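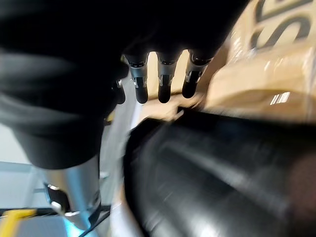

Siltdale council promises: kept or not?

ileana_enache
I've been meaning to start this thread since the February meeting, and I'd love to hear from people on both sides. The leader stood up and told us every pledge from the last election has been met, bus fares, the library, the lot. Now I voted for them and I'd probably do it again, but I do wish they'd pin the thing down properly, with a good grip, four metal fingers like the ones up there if that's what it takes! The hardship grant was meant to reach 2,000 households. My mum's neighbour applied twice and is still waiting for a letter.

Bogdan A
Lovely to see you posting again, Ileana. I'd be a bit kinder to them, though. The Nindwood bus runs until 12 at night now and it never did before, and my lad gets home from his shifts on it. That was a promise and they kept it, whatever else you think.

ileana_enache
Fair enough, the bus is good and I'll happily give them that one. It's the grant I can't get a straight answer on. The leaflet said 2,000 and the papers for the meeting say 210 paid so far (page four, if you've got the patience).

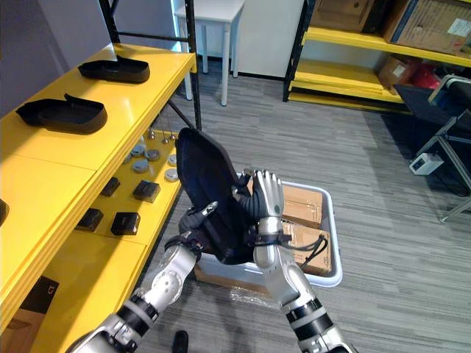
Emanuel Nedelcu
Those 210 are only the first round, as I read it, and the second opens once the Belhaj Road office has its staff. So "kept" is stretching it, but "broken" is too. I'd call it late.

Bogdan A
Late I can live with. They did put 200 pounds in each one, same as the leaflet.

Leif_Th
Sorry, can't agree with either of you. If you're short in winter, late is the same as no. Stidberg had theirs paid before Christmas, and they're a smaller council than we are.

ileana_enache
I didn't know that about Stidberg, thanks Leif. I'll write to our councillor tonight and put the reply up here when it comes.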